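Füllerecke > Tinten und Papier > Braun, das beim Trocknen grün wird?

Kleckskönig
Moin zusammen. Ich habe mir im Januar eine Flasche Minthorpe Fevik gegönnt, laut Etikett ein "warmes Torfbraun". Warm ist daran vor allem der Preis gewesen. Im Füller braun, auf dem Papier nass braun, und nach zwei Minuten sieht meine Einkaufsliste aus, als hätte sie jemand mit Teichwasser geschrieben. Papier ist das übliche Collegeblockzeug, Füller ein alter Turbridge mit breiter Feder. Habe ich eine Montagsflasche erwischt oder muss das so?

Loeschblatt
Muss so. Die Fevik war immer ein Oliv, das sich nicht traut. Auf gestrichenem Papier bleibt sie länger braun, auf saugendem kippt sie sofort. Steht übrigens alles im großen Brauntinten-Thread, der hat inzwischen 4.000 Beiträge, viel Spaß beim Lesen.

Kleckskönig
Ich hatte bis Seite 12 durchgehalten. Da ging es um Topfpflanzen.

feder_halbschief
Die Topfpflanzen waren der informative Teil.

Zur Sache: ich würde erst mal den Füller ausspülen. Wenn vorher ein Blau drin war, und bei Turbridge-Füllern ist im Tintenleiter immer noch vorher was drin, dann bekommst du genau so einen Grünstich. Einmal mit lauwarmem Wasser durchpumpen reicht nicht. Über Nacht stehen lassen, noch mal spülen, dann auf Küchenpapier abtropfen, bis kein farbiger Rand mehr kommt.

Loeschblatt
Schön, aber die Fevik wird auch mit einer frisch ausgekochten Glasfeder grün. Hab ich probiert. Es liegt an der Tinte.

feder_halbschief
Wer kocht denn eine Glasfeder aus?

Loeschblatt
Jemand, der recht behalten wollte.

Registrator2000
Bevor hier wieder alle aus der Erinnerung urteilen: Proben abfüllen, beschriften, vergleichen. Ich predige das seit 2.000 Beiträgen. Die meisten von euch haben drei Brauntöne im Schrank und wissen beim Schreiben nicht mehr, welcher im Füller steckt. Röhrchen mit Deckel, Ständer, Etikett drauf, fertig. Verschiedene Deckelfarben helfen auch, solange man sich merkt, was welche bedeutet (ich habe dafür eine Liste, die Liste ist in Fevik geschrieben und entsprechend schlecht lesbar).

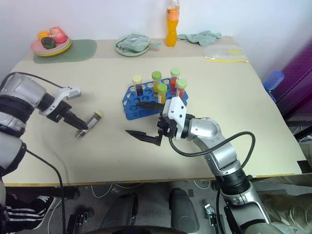 Wie lange hält eine angebrochene Flasche Tinte?
Bei dicht geschlossenem Deckel und dunkler Lagerung mehrere Jahre, abgefüllte Proben deutlich kürzer, weil aus kleinen Mengen schneller Wasser verdunstet und die Farbe dadurch nachdunkelt.

Und damit sind wir wieder bei der Fevik. Wer die Probe ein Jahr liegen lässt, bekommt ein hübsches sattes Braun und erzählt dann im Forum, die Tinte sei in Ordnung.

Kleckskönig
Heißt das, ich soll meine Flasche einfach ein Jahr offen stehen lassen?

Registrator2000
Nein. Dann hast du Schimmel. Der ist dann allerdings auch grün, insofern wärst du konsequent.

moosgruen
Ich melde mich mal als die einzige Person hier, die die Fevik wegen des Grünstichs gekauft hat. Ihr tut alle so, als wäre das ein Mangel. Ich schreibe damit meine Briefe und bekomme Komplimente. Na gut, ein Kompliment. Von meiner Tante, und die dachte, es sei Bleistift.

Loeschblatt
Es steht Torfbraun auf dem Etikett. Wenn ich Kaffee bestelle und Brühe bekomme, dann ist das ein Mangel, auch wenn am Nebentisch jemand gern Brühe trinkt.

moosgruen
Hast du mal Torf gesehen?

Loeschblatt
Ich wohne neben einem Moor. Der Torf hier ist braun.

moosgruen
Und obendrauf?

Loeschblatt
Obendrauf ist Moos. Das ist kein Torf. Das wird erst welcher. Ich hasse diesen Thread.

tintenfass_leer
Mal was Praktisches dazwischen, ich habe das Braunproblem vor einer Weile durch Mischen gelöst. Zur Fevik kommt ein kleiner Schuss von einem kräftigen Orange, bei mir ist es das Dong Orange, gibt es in kleinen Fläschchen. Vorher unbedingt eine Minimenge ansetzen und stehen lassen, ob was ausflockt. Manche Tinten vertragen sich wie Schwager und Schwägerin auf einer Beerdigung: Erst geht es gut, dann setzt sich unten was ab. Erst wenn nach ein paar Tagen nichts am Boden hängt, darf die Mischung in den Füller.
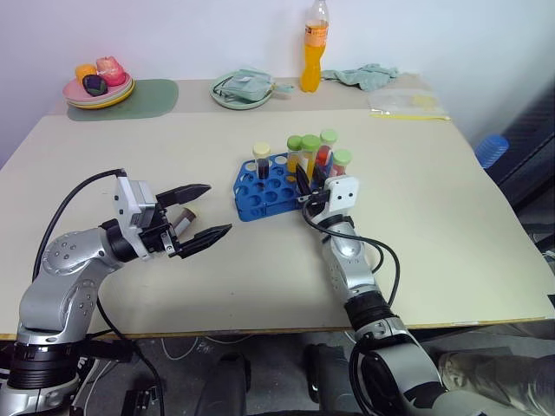
Beim Beurteilen von Brauntönen machen fast alle denselben Fehler, sie halten das Gefäß ans Fenster und nicken. In der Masse taugt das überhaupt nichts. So ein kleines Röhrchen mit hellgrauem Deckel und dunkelbräunlichem Inhalt könnte als Farbe alles sein, Sepia, Havanna, von mir aus auch Fevik, und der knallblaue Ständer daneben macht es dem Auge auch nicht leichter. Man muss auf Papier gehen. Dünner Strich, dicker Strich, einmal mit dem Wattestäbchen, und dann WARTEN. Erst am nächsten Morgen bei Tageslicht gucken. Bei Küchenlicht ist jede Tinte braun, sogar die blaue von meinem Sohn, und der hat damit die Arbeitsplatte gestrichen.

feder_halbschief
Mischen im Turbridge würde ich lassen. Wenn das doch ausflockt, kriegst du den Tintenleiter nie wieder auf. Nimm einen billigen Patronenfüller.

tintenfass_leer
Ich mische seit Jahren, da ist noch nie was verstopft.

feder_halbschief
Du hast im Reparaturbereich einen Thread namens "Füller schreibt nicht, bitte schnell".

tintenfass_leer
Das war was anderes. Der war runtergefallen.

Registrator2000
Auf die Feder oder auf die Flocken?

Kleckskönig
So, Rückmeldung. Füller zweimal gespült und über Nacht stehen gelassen. Es kam tatsächlich noch Blau raus, und zwar ein Blau, das ich nie besessen habe. Der Füller ist vom Flohmarkt, mein Vorgänger hatte offenbar Geschmack. Danach Fevik wieder rein: weniger grün als vorher, aber immer noch grün. Ihr habt also beide recht, was vermutlich keinem von euch gefällt.

Loeschblatt
Ich hatte mehr recht.

feder_halbschief
"Weniger grün als vorher" steht da. Lies halt.

Kleckskönig
Auf dem Briefpapier meiner Mutter ist sie übrigens richtig schön braun. Das hat so eine ganz glatte Oberfläche, dafür trocknet es ewig, und ich habe jetzt einen braunen Handballen. Der wird seit dem Händewaschen grünlich.

moosgruen
Willkommen im Club. Falls du die Flasche doch loswerden willst, ich nehme sie. Porto zahle ich.

Kleckskönig
Nee, jetzt behalte ich sie. Das Dong Orange ist schon bestellt, nehme dann einen Patronenfüller dafür. Wie viel ist denn "ein kleiner Schuss"?

tintenfass_leer
Weniger als du denkst. Fang tropfenweise an und schreib die Tropfen auf. Am besten mit Bleistift.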